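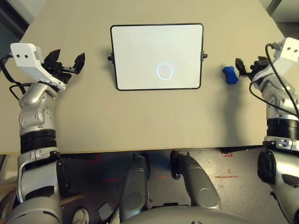 The Ranon Question: A Treaty Negotiation Kit for Classrooms and Clubs

For groups of 8 to 40
Ages 14 and up
Published by Czerwiński
Written by Kumiko Oda

Two countries share a river. Conia has the mountains where the Ranon begins, and Grarken has the delta where most of the people live. They fought a short war over the valley between them, they've stopped shooting, and now somebody has to write down who gets what. That's where your group comes in, and you have one afternoon to do it!

The Ranon Question is a negotiation game for people who like history, government and foreign affairs, and also for people who think they don't. Everyone gets a role. You might be a foreign minister with an election coming up, a general who wants the ridge line kept, a mayor in the valley whose town has changed hands twice, or a delegate from the fishing ports who only cares about one clause (and will hold up the whole treaty to get it). Each role has a public brief that everybody can read and a private one that stays folded.

What's in the kit

61 role cards, with public and private briefs
A cloth map of the Ranon valley, with the ceasefire line printed in red
Two delegation folders, one for Conia and one for Grarken
The Grarken water survey and the Conian reply to it, which disagree on nearly everything
A treaty form with blank articles to fill in, and spaces for signatures
An 89-page leader's guide
Event slips for the leader to hand out whenever the room gets too comfortable

There are more role cards than players on purpose. You can run it again with the same group and give them a new cabinet, and it changes the whole tone of the talks. Swap the cautious Conian finance minister for the one who owes money to the dam builders and you'll see what I mean.

How an afternoon goes

The two delegations meet on their own first and argue about what they want. Leave plenty of time for this part. New leaders always try to rush into the joint session, and then the delegations spend it fighting among themselves in front of the other side, which is very funny but doesn't get a treaty written.

After that comes the opening session, with one speaker from each side. Then the room breaks up. People drift into corners, pass notes, send a junior delegate over to find out whether the general really means it. The rules for this stage fit on half a page. Nobody may show another player a private brief, anyone may lie about what it says, and only the heads of delegation can sign. 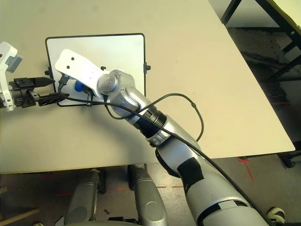 The valley towns are where it gets interesting. Their delegates have no vote in either cabinet, but article six can't be carried out without them, and it usually takes the ministers a good while to notice. Once they do, the mayors become the most popular people in the room. I've seen a mayor walk away with a school, a bridge and a rail stop in exchange for a promise she had been told to make anyway.

At the end you read the treaty out loud, article by article. Then the leader opens the sealed page at the back of the guide and reads what happens over the following ten years. There are several versions, depending on what was signed about the upper dam, the return of families, and the ceasefire line. A treaty with a vague article on the dam goes badly. Most groups write a vague article on the dam.

If no treaty is signed, there's a page for that too.

About the author

Kumiko Oda taught world history and civics to high school juniors and seniors, and wrote the first version of the game in 2000 for her own students, on photocopied sheets with a hand-drawn map. It was called "River Day" then and ran every May. She has rewritten it many times and kept the parts students argued about in the hallway afterward. The fishing ports came out of one of those arguments. So did the rule about lying.

New in this edition

The water survey is shorter and much easier to read, with the big table moved to the back. The Conian opposition party now has its own briefs. The old paper map tore along the folds, so it's cloth now, and you can iron it (low heat, from the back). We also fixed the delta population, which was given two different ways in the old guide. Sharp-eyed Grarken delegates had been using whichever one helped.

Will it work with my group?

With fewer than 12 people, use the short cabinet list in the guide and leave out the fishing ports. It plays faster and a little meaner. Bigger groups need a second room, or at least a hallway, so the delegations can talk without being heard. Set up in about the middle of the space and keep the map where both sides can reach it, since they'll want to point at things.

Nobody needs to know any international law beforehand. The guide has a short glossary for words like "demilitarized" and "riparian," and a plain explanation of how real treaties are laid out. Players who get hooked can go on to the reading list, which covers river disputes, partition lines and peace conferences from several parts of the world.

Quiet players do well with the survey engineer or the treaty clerk. The clerk writes down the final wording, and a clerk who pays attention has a lot of power over a comma.

Extras

Replacement treaty forms, pad
Second cloth map, for groups using two rooms
Blank role cards, for writing your own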